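Trakham Poetry House > Who We Are > About Us

Trakham Poetry House is a small press and a reading room under one roof. We publish poems in translation, mostly from German and the Scandinavian languages into English, and we run evening classes for anybody who wants to try translating a poem themselves. You don't need a degree, and you don't need to be fluent. If you can read a children's book in another language with a dictionary next to you, come along!

We got going in March, in the back half of a shop on Andier Street, when Detlef Böttcher and Sabine Grube decided they were tired of photocopying the same poems for their friends. Their first booklet had 10 poems in it and was stapled by hand (a few of those copies are still in the reading room, and yes, the staples are crooked). The second one had a real spine. By then Lutz Voß had joined to do the typesetting, and he is still the person who will write to you at midnight over a line break.

What we love most is the facing page. Every book we make has the original on the left and the English on the right, so you can look across and argue with us. Readers do argue with us, all the time, and some of their letters have changed the second printing. Our edition of The Kettler Ballads went through two full revisions that way, and it's so much better for it - the refrain in the ferryman's song finally sings.
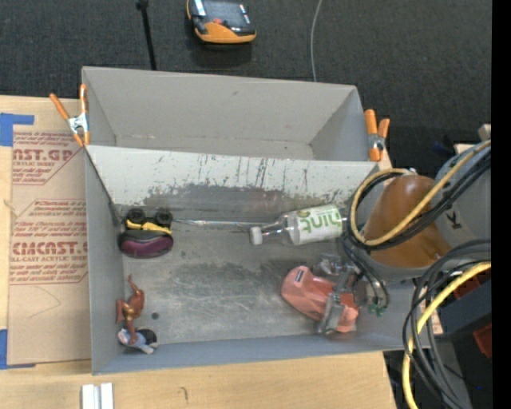

The classes grew out of those letters. Sabine teaches the beginners on the ground floor, and Leif Bergmann takes the advanced group, which spends a whole term on one poet and sometimes a whole evening on one stanza. Every group holds at most 11 people, so that everyone gets to read aloud. We always start with the sound of the poem. You hear it in the original before you see a single word of it, and then we hand out the text and the pencils come out.

Our library has 122 volumes of poetry in the original languages, plus dictionaries, rhyming dictionaries and a shelf of old school readers that Dirk Weidemann keeps adding to. Dirk runs the reading room. He is very happy to be interrupted, and if you tell him one poem you like he will find you four more. You can't borrow the books, but you can sit with them for as long as we're open, and the armchair by the radiator is worth arriving early for.

We also put out Tisport, our little magazine. It carries new translations, short essays on tricky words, and a page where several people translate the same eight lines and we print all the results together. That page is the one everybody turns to first. Send us yours - we read everything that comes in, and we write back, though it can take a while when a book is at the printer.

Manuscripts go to Lutz, class questions to Sabine, and anything to do with the reading room to Dirk. Or just ring the bell and come up to the desk.

Page last updated 26 Oct 2023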